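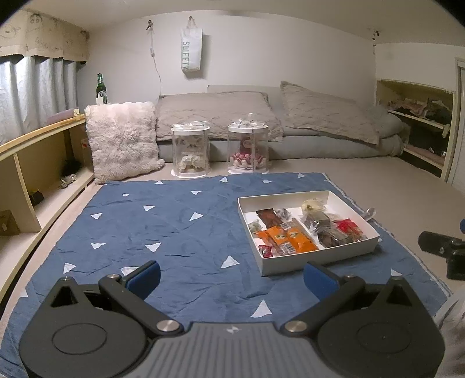
Snack sorting: can any of these things do it yet?

tallis_fan
My chore of choice is putting wrapped snacks into a divided tray. Sounds dumb easy, right? Candy and packets on one side, pastries and the bigger stuff on the other. I've been reading up on home arms and I still don't think there's one under $900 that gets through a box without crushing a pastry.

mizuno_m
Disagree! My Breter does 9 out of 10 packets fine. Soft rubber tips help a ton. It's slow (6 minutes a tray, I go make coffee) but it gets there.

rondum42
Packets, sure. Try a tiny candy in a clear wrapper. Mine looks right at it and closes on nothing, over and over.

mizuno_m
ok yeah, the clear ones are bad. I do those by hand lol

JunpeiF
We pack gift boxes at work and tested 2 arms last November. Flat packets lying side by side were the worst, it kept picking up both. Went back to people. Maybe next year.

tallis_fan
Both at once, yes!! And does a wrinkled cloth underneath mess with anybody else's? I lay everything out on a mat on the floor.

rondum42
Pull it tight and tape the corners. Helped me some, but a person still beats it by a mile.

mizuno_m
A person gets bored and eats the candy though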